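Section 7. Setting Up Your Wallet for Benefit Payments

This section covers linking a Turkby wallet to a state or county benefit program, so that payments arrive in the wallet instead of by paper check. Complete Section 6 (Creating a Wallet) first. If you already receive benefits on a Tevska prepaid card, go to "Moving from a Tevska card" below.

Last revised Feb 27, 2023

Before you begin

You will need:

Your benefit case number, printed at the top of your award letter
A government ID or a Bullovell identity code
A phone that can receive text messages
Your wallet PIN

You do not need a bank account. If the name on your ID and the name on the award letter do not match, call the benefit office and have the letter corrected. The wallet cannot be linked while the names differ.

Linking the wallet

1. Open the wallet and sign in with your PIN.

2. Tap Menu, then Incoming Money, then Add a Program.

3. Choose your state. A list of programs appears. Programs shown in gray are not yet connected and cannot be selected.

4. Tap your program and enter the case number. Leave out dashes and spaces.

5. Scan your ID, or tap Use a Code and type your Bullovell identity code. Codes expire after 90 minutes.

6. Read the payment notice and tap Agree. The wallet shows Pending.

7. Wait for a text message with a confirmation number. Enter the number on the Pending screen within 2 days.

When the link is complete, Pending changes to Linked and the program name moves to the top of the Incoming Money screen.

Note: The first payment after linking may still be sent by check. This happens when the office has already closed its payment list for the month. Deposit or cash the check as usual.

Caution: Turkby will never call you to ask for the confirmation number. Do not read it out to anyone, including a person who says they work for the benefit office.

Moving from a Tevska card

The card balance and the benefit payments are moved separately. Move the payments first.

1. Follow the steps under "Linking the wallet." At step 6, a second notice appears asking if you want to replace your current card. Tap Replace.

2. When the program shows Linked, tap Menu, then Bring In a Balance.

3. Enter the 13-digit number on the back of the card. This is not the long number on the front.

4. Check the amount on the screen and tap Move.

The card stops working as soon as the balance is moved. Cancel any bills that are paid from it, or switch them to the wallet, before you tap Move.

Caution: A balance transfer cannot be reversed. If the amount on the screen is wrong, tap Back and call the number on the card.

Setting up a helper

A helper can see payments and pay bills for you. A helper cannot change your PIN, close the wallet, or send money to their own wallet.

1. Tap Menu, then People, then Add a Helper.

2. Enter the helper's phone number and full name.

3. Set a daily limit. To let the helper view payments only, set the limit to zero.

4. Ask the helper to accept on their own phone. The request stays open for 7 days.

To remove a helper, tap the name and then Remove. Bills the helper has already scheduled will still be paid unless you cancel them under Scheduled.

If something goes wrong

Case number not found. Check for a letter at the end of the number. Wallets opened before October do not accept the letter and must be updated first (see Section 2).

Stuck on Pending. Tap Send Again to get a new confirmation number. The old number stops working.

Payment missing. Check Incoming Money, then Held. A payment is held if your address has changed. Confirm the new address to release it.

Wallet locked. See Section 9, Resetting a PIN.

Section prepared by Balakrishnan Chacko, Nagano wallet edition. 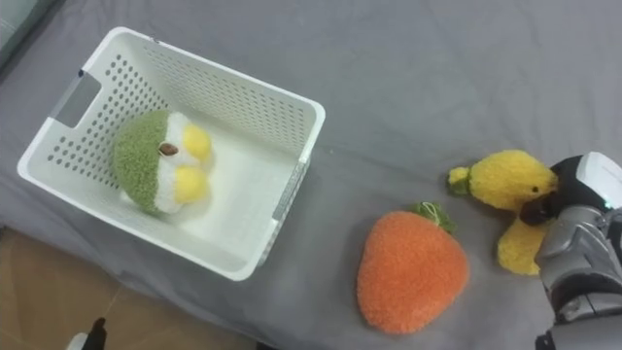 Round green and white plush toy in a white plastic storage basket.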